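Home Keeping Board > Kitchen > Cloths and towels

Thread: One towel for everything, or separate ones?

npirihi
I'm trying to cut down on what lives in the kitchen. At the moment I have a drawer of towels I can barely close and I still grab the same two every day. My plan is one folded towel beside the cutting board, changed each morning, and the rest go to the garage. Does anyone do it this way? My table is 50 inches long so there is room to leave a gap between the board and the towel.

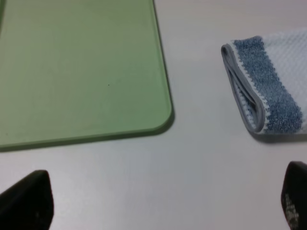 Green board, towel folded on the right.

halina_z
I do something close to that. The gap matters more than the towel. If they touch, the towel picks up whatever runs off the board and then you wipe the table with it. I'd keep two going though, one for hands and one for the table.

Bhupendra K
Disagree on two. You will mix them up by noon. One towel, and swap it when it's damp. I bought a pack from Wouters years ago and they are still fine after what must be around 1,000 washes.

halina_z
Mixing them up is easy to fix. Stripes for the table, plain for hands. My kids managed it.

npirihi
Stripes I can do. I like them for another reason too - they make it easier to fold straight. I lay the towel out flat first, pull the corners, then fold along a stripe. If I try it in the air it comes out crooked and won't sit in the drawer.

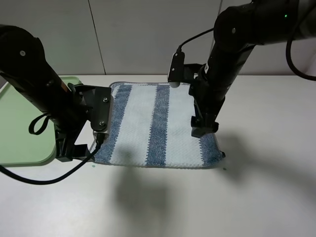

Re: What to use for the floor and the heavy stuff

bayu.h
Whatever you decide on towels, don't use them on the floor. Get a microfiber one with the thick looped pile and keep it somewhere else. Wash it separately and skip the fabric softener. I hang mine in the laundry room.

npirihi
There's a blue and white one here with that kind of pile, gray binding on the edge and a gray cord loop. I was going to put it in the same drawer. Would you hang it by the loop or lay it flat?
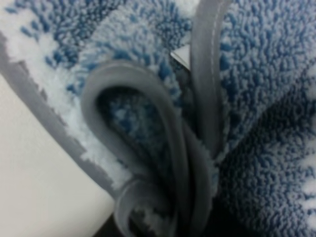
Dénes
Hang it. Thick pile takes forever to dry when it's lying on something, and then it smells. I have a row of Iltari hooks inside the closet door, 3 of them, and that's enough for this house.

Bhupendra K
I lay mine over the edge of the tub and it dries overnight. Hooks are fine if you have a door to spare.

npirihi
No door to spare, but there's a wall by the washer. I'll try a hook there and move the extra towels out in December when the garage shelf is up.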